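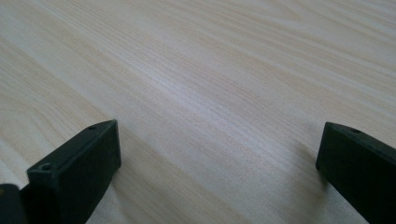
Orysia Symonenko has opinions about tables, and she would like it known that she came by them the hard way. She has owned 7 of them. The one she is sitting at, with both elbows planted, is the only one she has ever refused to lend out.

"People say it's only a table," she says. "Fine. Go eat your dinner off the floor and report back."

We are in the front room of Ojeda, the shared workroom she runs with Morven Cruickshank above a shoe repair shop. People pay by the month to come in and do whatever they can't do at home, which tends to mean cutting fabric, laying out model kits, or spreading tax papers over a larger area than a spouse will tolerate. The pale table is what they all fight over. It has a light wood grain, cream going to beige, with long streaks running through it, and by midafternoon the shine off the middle can make you squint at your own paperwork.

Symonenko bought it in December, from a conference center that was closing. Cruickshank was against it.

"I was against the color," Cruickshank corrects her, from the sink. "I had no quarrel with it as an object. I thought it would show everything."

Does it?

"Everything," she says, with some satisfaction.

The previous table was nearly black. According to both women it was a handsome thing, and for two years it ate pins. It ate needles, screws, a contact lens, and the small dark springs out of a retractable pen, all of which were presumably still lying there in plain sight. Symonenko once spent a whole evening on her knees searching the rug for a sewing machine screw that turned up the next morning beside her coffee cup.

"On a dark table you lose dark things, and on a light table you lose light things," she says. "But most of what matters to me is dark. I worked this out over several weeks. Morven says it takes most people a minute."

"I said less than a minute," says Cruickshank.

What the light top shows instead is lint. Both of them talk about lint the way other people talk about the in-laws. It comes in on sleeves and it comes off felt, and a member named only as "the quilter" is said to bring it in by the pound. A single pale thread can sit there unnoticed all day, then get carried home on somebody's black trousers.

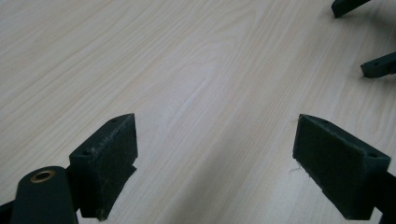
## The wiping question

I had been warned not to ask about cleaning products, so naturally I asked.

Cruickshank's position is a damp cloth, wrung out until it complains, and then a dry one. She goes along the grain. She doesn't believe going along the grain makes the slightest difference to the result, but she was raised that way and she isn't going to start sawing back and forth across it at her age.

Symonenko's position is Dernix, a spray that smells like a lemon that has been through a divorce. She bought a case of it when they opened. The case is still mostly full, and it lives on a high shelf that Cruickshank says she can't reach. Cruickshank is the taller of the two.

"It leaves a film," Cruickshank says.

"It leaves a finish," says Symonenko.

They settled it, if that's the word, by dividing the week between them. Members are not told whose turn it is, though several claim they can tell from the stairs.

## Nothing lives here

The house rule is printed on a card by the door: NOTHING LIVES ON THE TABLE. You can cover it to the edges while you're working. When you leave, it goes back to bare wood, and your unfinished dragon or your half a jacket goes on the shelves in the hall.

It is Symonenko's rule, and she admits it began as spite. A man she won't name left a 2,000-piece jigsaw on the old table for most of a spring. He came in twice a week, placed a piece or two, sighed, and went home. He eventually gave up at 1,322 pieces, a figure she can recite because he announced it.

"I asked him what the picture was going to be," she says. "Fog. He was doing fog."

Cruickshank thinks the rule is a little severe. She also admits that she comes in early, around 6, mainly to have the room before anyone puts anything down in it. She makes tea. She doesn't set the tea on the table, which has no coaster policy because neither of them could face drafting one. She holds the cup.

"It's a nice thing to look at, a cleared table," she says. "Then the quilter arrives."

They have had offers. Staltel, an office outfit on the same street, wanted to swap it for a pair of height-adjustable desks with a motor in each. Symonenko went to see them, rode one up and down a few times, and came home unmoved. A friend who runs the craft fair at Puduslow asks every year to borrow it and is refused every year, more warmly each time.

Before I go, Symonenko wants me to try it. I set down my notebook, my pen and my keys, and we all look at them for a moment.

"See?" she says. "You'd never lose those."

I left the pen. Cruickshank called down the stairs after me before I reached the street.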